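How to Steam-Clean a Microwave With Lemon

If you've been putting off the inside of your microwave, I have good news. You can get nearly all of it off with a bowl of water, half a lemon and 8 minutes of mostly standing there. I learned this in a tiny rental kitchen on Apaza Street and I still get a kick out of it every time!

What you need

A microwave-safe bowl, wide and fairly deep
One cup of water
Half a lemon, or two tablespoons of white vinegar
A wooden spoon or a wooden chopstick
Two soft cloths
A drop of dish soap

Before you start, take everything off the top of the oven and check your manual for anything it says about cleaning. Some makers don't want vinegar near the door seal, and some have vents on top that need to stay clear while it runs.

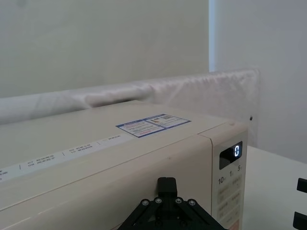

Squeeze the lemon into the water and drop the rind in too (the rind is where most of that great smell comes from). Put the wooden spoon in the bowl. Very smooth bowls can let water get hotter than boiling without a single bubble, and then it jumps at you when you move it — the spoon gives the bubbles somewhere to form.

Heat on high for three minutes. You want the window good and foggy. If it's still clear, give it one more minute. Then leave the door shut for another five. I know, it's hard to wait, but this is when the steam softens all that old soup and cheese, and if you open up early you'll be scrubbing.

Take the bowl out with oven mitts and set it somewhere safe. Don't pour it away yet, it's your cleaning water!

Lift out the turntable and the roller ring and wash them in the sink with soap. Now wipe the ceiling first, then the walls, then the floor. Dip a corner of the cloth in the lemon water whenever it starts to drag. For a stubborn spot, lay the wet cloth right over it for a minute and try again. No steel wool, no scouring powder, no knives. The coating in there is thin, and once it's scratched you can't put it back.

Doing the door and the outside
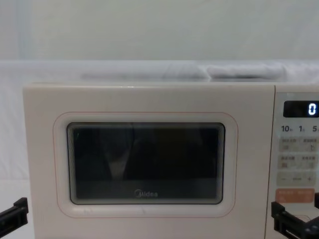
By Wilmer Cabrera
Updated 29 May 2026

The door edge is the part people skip. Run a barely damp cloth around the seal and along the hinge side, where crumbs love to hide, and dry it right away. Grease on the outside comes off beautifully with one drop of dish soap on a wrung-out cloth. Go easy around the controls and never spray anything straight at them — spray the cloth.

Unplug the oven before you do the back and the cord. Dust builds up on the vents, and a dry paintbrush gets it out better than anything I've bought.

If the smell hangs on

Burnt popcorn is the tough one. Leave the door open for an hour, then put in a small dish of baking soda overnight with the door closed. Take it out before anyone makes breakfast. My friend Bello Nwachukwu swears by dry coffee grounds, and I tried them last September and loved the result.

I do the full steam once a month and a quick wipe whenever something spatters.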